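Grisero Pace Wine Cabinet, 28 Bottle

Sold by Lindosus Cellar Supply
Price: $1,724
Item status: in stock, ships from the Curncombe warehouse

Most wine in this country is kept on top of a refrigerator, where it is warmed from below, rattled by the compressor and lit by the kitchen ceiling until somebody has a birthday. The Grisero Pace is for people who have noticed this and would like to stop. It holds 28 standard Bordeaux-shaped bottles, stays at the temperature you ask for, and makes a noise you will hear only if you go and stand next to it with your head tilted.

We have sold wine cabinets long enough to know what the number on the box means. Twenty-eight bottles means slim ones with straight shoulders. If your taste runs to Pinot Noir, whose bottles are built like opera singers, expect to lose a few places. Champagne goes on the bottom shelf or it goes somewhere else.

Two zones

The upper zone is meant for whites and the lower for reds. Each has its own control, and the two settings don't argue with each other as long as the upper one stays the colder. Try it the other way around and the cabinet will do its best, sulk, and run up your electric bill.

People ask what temperature is right for red wine. "Room temperature" was good advice when the room was a stone hall in winter. Set the lower zone to 13 degrees Celsius for keeping, take the bottle out a little before dinner, and let it come up on its own. Setting it warmer so the wine is "ready" defeats the point of having bought the thing.

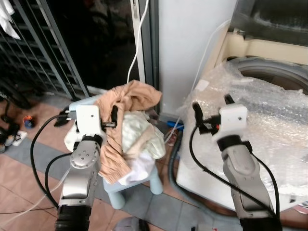
Where to put it

The Pace vents from the front, so it can be built in under a counter or left standing by itself. It needs a level floor, a grounded outlet and a room that doesn't freeze. Garages are a bad idea in most states and a terrible one in the rest. Keep it out of direct sun. The door glass is tinted, but it is still glass.

Leave the cabinet upright overnight before you plug it in. Everyone skips this step and then calls us.

Shelves

Beech, on sliding runners, with a lip at the front. The shelves pull out far enough to read a label and stop well before the bottles reach the floor. They come out completely for cleaning, and go back in once you accept that the left runner goes first. Extra shelves are sold separately, though there is no room to put them anywhere. We stock them for people who drop things.

What's in the box

Cabinet, shelves (fitted), door handle (not fitted), two keys, a charcoal filter and a manual translated with great confidence. The handle takes two screws. The door can be hung from either side, a job that takes patience and a second person who doesn't offer opinions.

The lock

It will keep out children and houseguests. It won't keep out anyone who owns a screwdriver and really wants your Barolo.

Delivery

Curbside delivery is included. Carrying it indoors costs extra, and carrying it upstairs costs extra again. Measure your doorways, then measure the cabinet with its packaging on. Orders placed during October tend to run slow, when half the country remembers that the holidays exist.

Warranty

2 years, parts and labor, with the compressor included. Change the charcoal filter once a year and keep the receipt for the cabinet somewhere other than inside it.

Questions about fit, bottle sizes or the left runner go to Primo Pellegrini at the Lindosus order desk. He owns one of these and will tell you what he keeps in it whether you ask or not.

Price and availability checked 2024-09-01.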